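Getting the Gym Bag Under Control (Notes From a Basketball House)

We have two players in this house and one washing machine, so from August to March I think about gym bags more than I think about dinner. My daughter plays guard for Letton and my son is on the Kullgate junior squad, and between them they can fill the back seat with damp polyester before I've found my keys. A few people from the team chat asked how I keep up with it. I don't, always! But I've picked up some habits that help.
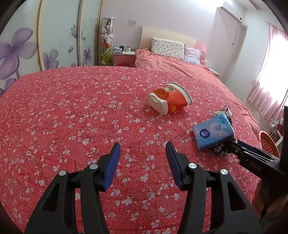

4 min read

Empty the bag the same night. I know, I know. You get home at 9:30, everyone wants toast, and the bag goes down in the hall. I used to leave it until morning and then wonder why the whole hallway smelled like a visitors' locker room. Now the rule is that the bag gets turned upside down before anyone showers. Out come the jersey, the shorts, the socks (usually three of them, from two pairs), and whatever was eaten on the bus.

Turn jerseys inside out before washing. The numbers on ours are heat-pressed, and the first set started peeling by midseason when I washed them with the zippered warm-up tops. Cold water, inside out, zippers closed, and half the detergent you think you need. Too much soap stays in that slick fabric and holds on to the smell. I skip fabric softener on anything the kids sweat in.

For the really bad stuff, I soak first. One cup of plain white vinegar in a sink of cold water, half an hour, then straight into the wash. Please don't mix the vinegar with bleach, ever. Firdevs Karakaya, whose twins play in the same league as my son, swears by baking soda instead and her kids smell fine to me, so use what's in the cupboard.

Don't put knee sleeves in the dryer. I cooked a pair of Skoryk sleeves that way and they came out sized for a doll. Rinse them after practice, squeeze them in a towel and lay them flat. They're usually dry by breakfast if the window is cracked open.

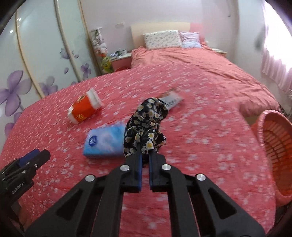
Shoes are their own problem. Pull the insoles out and loosen the laces all the way down, then stuff the toes with newspaper and swap it once before bed. I keep them away from the radiator since the day the glue let go on a sole the night before the Grositz tournament. For dusty soles, a damp rag before tip-off works as well as any of those sticky mats.

The bag itself needs a wash too! Ours are nylon, so I shake them out over the trash, wipe the inside with warm soapy water, and hang them open on the shower rod overnight. Every couple of weeks is plenty. In between I drop in an old sock with a few spoonfuls of baking soda, knotted at the top.

Last one, and it came from Osvaldo Dantas, who coached my daughter for two seasons. Tape a packing list inside the locker or the closet door and make the player do the packing. Hers has 14 things on it, down to spare hair ties and a second pair of socks. She forgot her shorts exactly once after that, and she had to borrow a pair from a center who's six foot two. She checks the list now.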